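Ticket 2976: Left arm stops in the middle of the paddle case task
Project: Grukora student manipulation project, Lorivthorpe
Opened by: Boyang Jiang
Assigned to: Jianguo Fang
Priority: medium
Status: open, waiting for second test

Boyang Jiang wrote:

Hello Jianguo,

I open this ticket for the problem we have had since Monday's change of the gripper settings. The task is the one from the course sheet: the left arm holds the table-tennis case, the right arm brings the ball, and the ball must go into the case. When I drive the arms by hand with the leader controls, everything is fine. When the trained policy drives them, the left arm stops after it has closed on the case. The right arm continues for a short time and then it stops too. The screen shows this:

left_arm: following error limit exceeded, joint 5
session paused by supervisor

I can clear the error and continue, but it comes again in the same part of the task. It does not come when the left gripper closes in the air.

What I have already tried:

Restarted both arms and the computer.
Changed the USB port of the left arm.
Loaded the policy of the week before. The error is the same.
Moved the case nearer to the robot. The error is the same, maybe a little later.

I did not change the firmware. I would be thankful for advice before the demonstration in July, as the other group also needs this station.

Jianguo Fang wrote:

Thank you for the clear report. Some questions first.

Which value do you have for the gripper closing force in the left arm file? On the station computer it is in the folder Nidness, file left_gripper.cfg. The line is called close_effort.

Does the error come also when the left gripper closes on a soft object, for example the folded towel from the drawer?

Please send the log file of one failed run, not the picture of the screen. In the picture I cannot read the times.

Boyang Jiang wrote:

The value of close_effort is 1000. I have looked in the notebook of our group and before it was 61. I believe this happened when we copied the settings from the other station, where the scale is different. Nobody wrote a note about it, and I was present, so I must take a part of the blame.

With the towel: I made the test with the policy switched off and only the close command. No error. With the case: error in most of the attempts, but only when the fingers are pointing down and the case is flat on the table.

The log is attached to the ticket. The part before the error looks like this:

14:02:11 left_gripper close command
14:02:12 left_gripper contact
14:02:12 left_arm j5 following error warning
14:02:13 left_arm j5 following error limit exceeded
14:02:13 supervisor pause
14:02:15 right_arm hold position

Jianguo Fang wrote:

Good, this explains a part of it. The number 1000 is the full scale on the other station. On your station the file is read in a different unit and the driver cuts it to the maximum. So the fingers close with all the force they have.

But I think it is only one half of the problem. A strong gripper alone should not push joint 5 away from its target. From the log I see that the commanded height of the wrist continues to go down after contact. The policy wants the fingers lower than the table allows. The case is in between, so it is pressed on the table, and joint 5 has to carry this. With the towel you did not see it because the policy was off.

Please do this in order, and write the result after each step:

1. Put close_effort back to 61. Save the file and restart only the gripper driver.
2. Check the table height in the station file. The value must be measured from the base plate of the arms, not from the floor.
3. Run the task at 20 percent speed with one hand near the stop button.
4. If the warning of joint 5 comes again, stop there and do not raise the limit.

I write number 4 because last term a group did raise the limit, and after that we had to change a gear. The limit is not the fault, it only tells you about the fault.

Boyang Jiang wrote:

Step 1 is done. The gripper closes more softly and I can hear the difference. Step 2 was interesting. The table height in the file was the one of the old table. When Li Station B received the present table, the file was not updated. I measured the new one three times with the steel ruler, from the base plate, and put in the average.

Step 3: I ran the task at 20 percent. The left arm reached the case and closed on it without a warning. The right arm went to the ball, took it and brought it over. Then the session paused again, but with a different message:

right_arm: workspace boundary, upper plane

So the left arm is better and now the right arm complains. I did not touch the right arm file at all.

Jianguo Fang wrote:

This is normal, please do not be discouraged. The workspace box of both arms is calculated from the table height. You changed the table height, and so the box moved with it. Before, the box was wrong for both arms but the right arm had luck.

Open the station file again and look for box_top. If it is written as a fixed number, it stays where it was and the other sides move. If it is written as an offset from the table, it moves correctly. I expect that you have the fixed number.

Also one question about the policy. Were the demonstrations for it recorded with the old table or with the new one?

Boyang Jiang wrote:

You are right, box_top was a fixed number. I changed it to the offset, the same as in the file of the other station, but this time I checked the unit before copying.

About the demonstrations: I asked in the group. The first part was recorded with the old table and the rest with the new one. All of them are in one folder. This can be the reason why the policy wants to go too low in some runs and not in the others.

Jianguo Fang wrote:

Yes, this fits very well. Please divide the folder by recording session. The session header contains the table height, so you do not need to watch the videos. Train again only with the new table sessions. It will be fewer demonstrations, but they will agree with each other. You can record more of them later if the result is weak.

For the new recordings I ask for two things. Place the case a little differently each time, and turn it also, so the policy does not learn one place only. And please close the left gripper on the case before you bring the ball near. In the log of the old demonstrations I see both orders, and the policy becomes confused between them.

Boyang Jiang wrote:

The training was running in the night and finished without a problem. Before using the new policy I repeated the manual test, with the leader controls at normal speed, to be sure that the hardware is fine. No warning of joint 5 and no boundary message. I also checked the screws at the base of the left arm. One was a little loose and I tightened it.

On Thursday I will have the station for the whole afternoon. My plan is to run the new policy at 20 percent first, then at half speed, and then at normal speed only if the log stays clean. I will write here after each one.

One more question, not urgent. Should the left arm keep pressing on the case the whole time, or is it allowed to open when the ball is inside? The course sheet says only "hold the case".

Jianguo Fang wrote:

Keep it closed until the ball is released and the right arm has moved away. Then open. If the left one opens early, the case can turn with the ball and the run does not count.

Your plan is good. Please attach also one picture from the head camera with both grippers at work, so I can compare the angle of the left wrist with my own station. I leave the ticket open until I have the log of the normal speed run.

Changes made until now (for the station notebook):

left_gripper.cfg: close_effort from 1000 to 61
station file: table height measured again from base plate
station file: box_top changed from fixed number to offset
training data: only sessions with the new table
left arm base: one screw tightened

Boyang Jiang wrote:

Notebook is updated with this list. The picture is attached.

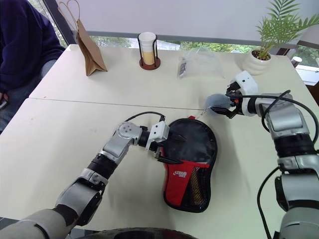
Head camera view: left gripper on the paddle case, right gripper with the ball.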